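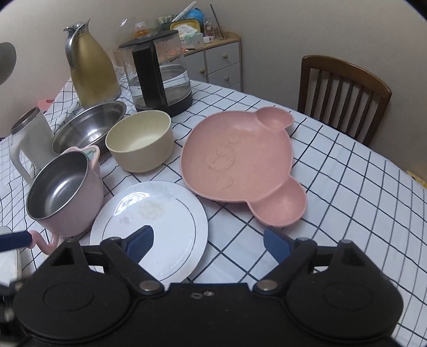
Teaching by hand: the households helping a machine learn to clear the table

Clearing up after a meal is among the least glamorous of domestic jobs, and it remains one of the hardest to automate. Plates overlap, mugs are left with their handles facing the wrong way, and no two families lay out a table alike. The Lornaddale project, run by the robotics firm Trunine from its offices in Tralbridge, has set out to gather the examples a machine would need in order to cope.

The project's method requires no robot in the home. Participants carry out the work themselves, using a hand-held gripper with two rubber-tipped fingers and a camera mounted on the tool. Each movement is recorded from the gripper's own point of view, so that what the learning system later studies is close to what a robot arm would see when reaching for the same plate.

Recording began in October in 18 households. Each was asked to complete 10 sessions at its own table, with its own crockery. Participants receive a short printed guide, which asks them to work at a steady pace, to grip plates by the rim and to leave the table as the meal left it. Food residue is not wiped away beforehand. Nor are kettles, flasks and children's dishes moved out of sight, for a system trained only on tidy surfaces tends to fail on ordinary ones.

Children's tableware has proved a particular interest. A divided tray in the shape of a bear's face has ears where a plain plate has an even rim, and the fingers must approach it differently. Polished steel and glass present a separate difficulty, as reflections can mislead the camera about where an object ends.

Mistakes are kept. When a mug slips or a plate is set down and picked up again, the recording is marked and stored with the rest – the recovery is regarded as a lesson in its own right.

The recordings are then sent to Purves, the firm's review office, where staff divide each session into single actions and remove any passage in which a face or a private document appears. Households may withdraw a session at any time before this review is complete.

A second round, with longer sessions and evening lighting, is planned for 9 of the same households.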